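Handheld grippers: textured pads or smooth jaws?
Forum > Grippers and end effectors > Hands-on

pondimness_kit
4/16/21
OK, I've had a pair of handheld grippers going for 3 days and I'm having way too much fun! Question for the group: does anyone still run smooth fingers for thin packaging? I swapped to pads with raised dots in March and my drops on floppy wrappers went from 13 to 3 over 35 grabs each. Same wrappers, same table.
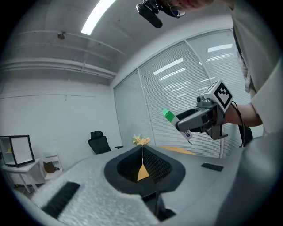 Photo: Britta Wunderlich / Calton bench

The slim green and white packet is my favorite test item so far. It sits tilted in the jaws, so you find out fast whether your tracking copes with odd angles (mine does, mostly, as long as the marker cube stays in view).

lenz_fan
Love the cube on top! But I don't buy the pad numbers. 35 grabs is tiny, and your hands got better between runs.

clakis12
Disagree with lenz_fan, dots helped me too. They do leave dents in soft stuff. And I'd want the fisheye on any wrist, you catch so much of the room.

lenz_fan
Dents are a dealbreaker for me. Swap back to smooth for 12 grabs and post it?

pondimness_kit
Fair! Smooth pads go back on tonight, same wrappers. clakis12, which lens are you on?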